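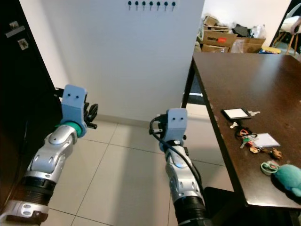 葬儀の見積書を読む調査 協力者募集

リルトコム葬送費用調査室では、身近な人の葬儀で見積書を受け取った経験のある方、またはこれから事前見積もりを取ろうとしている方に、調査への協力をお願いしています。募集人数は10名です。

最初に書いておきますが、この調査に参加しても葬儀は安くなりません。終活の講座でもありませんし、よい葬儀社の選び方をお教えすることもできません。そういう記事や無料セミナーは世の中にたくさんあり、私たちはむしろ、その中身がどこまで当てになるのかを疑っている側です。

調査の背景

「事前に見積もりを取っておけば安心です」という言葉を、葬儀関係の広告で見ない日はないと思います。安心とは何のことでしょうか。金額が変わらないという意味なのか、だいたいの見当がつくという意味なのか、それとも単に、会員として名前を登録したので気持ちが落ち着いたという意味なのか。広告はそこを書きません。

当調査室はこれまでに、個人の方から提供していただいた葬儀の見積書と請求書を374組集めました。最初の見積書と最後の請求書を横に並べ、どの行が増え、どの行が消え、どの行の名前が変わったかを一件ずつ見てきました。5月にその中間まとめを出しています。

中間まとめには反響がありましたが、引用のされ方には困りました。「葬儀社は必ず後から上乗せする」という話に使われたり、逆に「差額の多くは参列者の人数によるもので、業界に問題はない」という話に使われたりしています。どちらも私たちの書いたことではありません。書類を並べて分かるのは、金額が変わったという事実と、どの行で変わったかだけです。打ち合わせの席で誰が何を言い、家族がどう受け取り、なぜその行に丸がついたのかは、書類には残っていません。

そこで、書類の当事者に話を聞くことにしました。同時に、まだ誰の葬儀も出していない人が見積書を読んだとき、何が読めて何が読めないのかも調べます。

オンライン見積もりについて

今回の調査では、Pralex という見積もりサービスの出力を材料のひとつとして使います。希望する形式と人数を入れると、項目ごとの金額が表になって出てくるものです。画面には「追加費用の心配なし」と出ます。

私たちはこの文句を信じていません。ただ、信じていないというだけでは調査になりませんので、同じ条件で対面の見積もりも取り、両方を協力者の方に読んでいただきます。もし Pralex の表のほうが正しく読み取られるのであれば、そのとおり報告に書きます。室内には「どうせ画面のほうが分かりにくいに決まっている」と言う者もいれば、「紙の見積書を過大評価している」と言う者もいて、今のところ決着がついていません。

もうひとつ、安置費用の計算に使われている Seltex という料金表についても伺います。一日ごとに加算される形の表で、書類の上では単純な掛け算ですが、火葬の予約が取れるまで何日かかるのかは、見積もりの時点では誰にも分からないはずです。それにもかかわらず、見積書には日数が印刷されています。あの日数を見て、読む人が「これで決まり」と思うのか「仮の数字だ」と思うのか。私たちは前者が多いと予想していますが、予想が外れることは何度もありました。

なお、Pralex と Seltex のどちらからも、資金、機材、データの提供は受けていません。調査の実施についての連絡はしましたが、報告の原稿を事前に見せる約束はしていません。

募集する方

次のどちらかに当てはまる方を募集します。

経験者の組
喪主、または喪主に近い立場で葬儀社との打ち合わせに同席し、見積書を自分の目で見たことのある方。形式は問いません。一般葬、家族葬、一日葬、直葬、宗教儀礼のないもの、いずれも対象です。見積書や請求書が手元に残っていなくても応募できます。残っている方は、捨てずにそのまま保管しておいてください。

未経験者の組
葬儀の打ち合わせに出たことがなく、自分や家族の分の事前見積もりを検討している方。検討といっても、親に「そろそろ考えておいて」と言われて困っている、という程度で十分です。

どちらの組も、成人で、日本語の書類を読むことに支障のない方に限ります。お住まいの地域は問いませんが、面談は原則としてリルトコムまたはパウエルの面談室で行います。来室がむずかしい方は電話での面談に切り替えることができます。その場合、見積書の見本は事前に郵送します。

お断りする場合があります

葬儀社、互助会、仏壇店、墓石店、生花店、返礼品の業者、葬儀の紹介サイトにお勤めの方と、その同居のご家族は、今回の対象から外しています。内情に詳しい方の話には別の価値がありますが、読み方の調査に混ぜると結果が分からなくなります。過去に勤めていた方は、応募時にその旨をお書きください。個別に判断します。

亡くなられてから間もない方のご葬儀についても、今回はお話を伺いません。「もう平気です」と言って応募してくださる方がいらっしゃいますが、平気かどうかを私たちが見分けられるとは思っていませんので、四十九日、またはそれに相当する時期を過ぎてからの応募をお願いしています。この区切りに科学的な根拠はありません。どこかで線を引く必要があるために引いた線です。

現在、葬儀社と返金や契約について争っている方も、面談の内容が争いに影響するおそれがあるため、解決してからご応募ください。私たちは仲裁をしませんし、証人にもなりません。そうした件は、お住まいの地域の消費生活相談の窓口へ先に相談されることをおすすめします。

していただくこと

面談は一人につき2回です。

一回目の面談では、見積書の見本を読んでいただきます。声に出して読む必要はありません。読みながら、分からない言葉、金額が動きそうだと思った行、これは要らないと思った行に印をつけてください。そのあと、印をつけた理由を伺います。正解はありません、と言いたいところですが、見本の中には総額に含まれていない費用がいくつか混ざっていますので、気づいたかどうかは記録します。点数はつけませんし、ご本人にも他の方にも比較した結果はお伝えしません。

二回目の面談では、経験者の組の方には実際の打ち合わせのことを伺います。どこで、誰と、どのくらい疲れた状態で、何を見せられたか。祭壇の写真は金額の高い順に並んでいたか、低い順だったか。「皆さんこのくらいになさいます」という言い方をされたか。覚えていないことは覚えていないと答えてください。思い出そうとして話を整えてくださる方が多いのですが、整った話ほど扱いに困ります。

未経験者の組の方には、二回目の面談までの間に、Pralex で一度、架空の条件を使って見積もりを出していただきます。氏名や電話番号の入力を求められる箇所には、調査室が用意した連絡先を入れてください。ご自身の番号は入れないようお願いします。入れると営業の電話がかかってくるかもしれませんが、私たちには止める手段がありません。

面談の間隔は二週間から一か月ほどです。調査全体の期間は3か月を予定しています。予定どおり終わった調査をこの調査室ではまだ見たことがないので、多少の延びは見込んでおいてください。ただし、面談の回数が増えることはありません。

謝礼と交通費

謝礼は面談一回ごとに、その日のうちに現金でお渡しします。電話での面談の場合は振込です。金額は応募の受付後、日程をご相談する際に書面でお知らせします。見積もりの調査をしている者が謝礼の額を募集文に書かないのはおかしい、というご指摘はもっともで、室内でも出ました。所属機関の規程で、額は書面での個別通知と決まっています。この規程には私たちも納得していませんが、書面を見てから辞退していただいてかまいません。

交通費は実費をお支払いします。公共交通機関の場合は経路をお知らせください。領収書は特急料金がかかったときだけ必要です。

途中で辞退されても、済んだ分の謝礼を返していただくことはありません。

書類と録音の扱い

面談は録音します。録音を望まれない方は、筆記のみで行います。筆記のみの場合、こちらの聞き取りの速さに合わせて時間が少し延びます。

見積書や請求書をお持ちいただいた場合は、その場で複写をとり、故人と遺族の氏名、住所、電話番号、寺院名、葬儀社名を黒く塗った上で保管します。原本はその日にお返しします。塗りつぶした複写でも、項目の組み合わせから葬儀社が推測できることはあります。「完全に匿名です」とは書けませんので、気になる方は書類をお持ちにならず、お話だけで参加してください。

香典帳、会葬者の名簿、戒名の書かれた書類は受け取りません。参考になるからとご持参くださる方がいますが、そこに載っている方々の了解が取れていないためです。お布施の額についても、こちらからは伺いません。ご自分から話された場合も、報告には載せません。

報告がまとまったら、希望者に冊子を一部お送りします。同意の取り消しは、報告の原稿が印刷に回るまで受け付けます。

お聞きになりたいであろうこと

「葬儀社の悪口を集めたいのですか」というお問い合わせを、前回の募集でもいただきました。悪口が出てくれば聞きますが、集めてはいません。よくしてもらった、担当の方に救われたという話も同じように聞きます。ただ、親切だった担当者の見積書が分かりやすかったとは限らず、感じの悪かった担当者の見積書が一行も狂っていなかった例もあります。私たちが知りたいのは書類のほうです。

「自分の払った額が高かったのかどうか教えてほしい」というご希望には、お答えしていません。地域も人数も宗教も違う葬儀の額を並べて、高い安いを言うことができると私たちは考えていません。平均額を載せた広告は多いのですが、その平均に飲食と返礼品が入っているのか、火葬料が入っているのかが書かれていないものは、比べる相手として使えません。

「家族と一緒に参加できますか」については、同じ葬儀の打ち合わせに出た方同士であれば、別々に面談を受けていただけます。同席での面談は行いません。同じ席にいた人の記憶が食い違うことがあり、その食い違いも記録したいためです。食い違いの内容をもう一方の方にお伝えすることはありません。応募は一人ずつお願いします。

「葬儀社を決めていないと参加できませんか」。決めていなくて差し支えありません。決めている方は、社名をおっしゃらないでください。

応募方法

官製はがき、封書、または調査室の窓口に置いてある応募用紙でお申し込みください。次のことを書いてください。

氏名
連絡のつく電話番号または住所
経験者の組か、未経験者の組か
経験者の組の方は、葬儀の形式と、打ち合わせでのお立場
面談を希望される場所（リルトコム、パウエル、電話）
都合の悪い時間帯
葬祭関係のお仕事の経験がある方は、その内容

応募の動機は書いていただかなくて結構です。故人についての詳しい事情も、この段階では必要ありません。

募集の締め切りは2023年7月の末日で、当日の消印まで有効です。応募者が多い場合は、組と葬儀の形式に偏りが出ないように選びます。先着順ではありません。選に漏れた方にも必ず返事を出し、応募書類は裁断して処分します。

面談はヨリーン・デスメット（Jolien Desmet）とコルネル・モルドヴァン（Cornel Moldovan）が担当します。どちらも日本語で面談を行います。デスメットは書類の分析を、モルドヴァンは聞き取りの設計を受け持っており、二人とも葬儀業界で働いたことはありません。担当者の指名はできませんが、男性または女性の担当者を希望される場合はその旨をお書き添えください。

宛先
リルトコム葬送費用調査室 見積書調査係

お問い合わせは書面か窓口でお願いします。調査室から突然お電話を差し上げて、協力を求めたり契約を勧めたりすることはありません。調査室を名乗るそのような電話があった場合は、切っていただいてかまいません。その後、窓口までお知らせください。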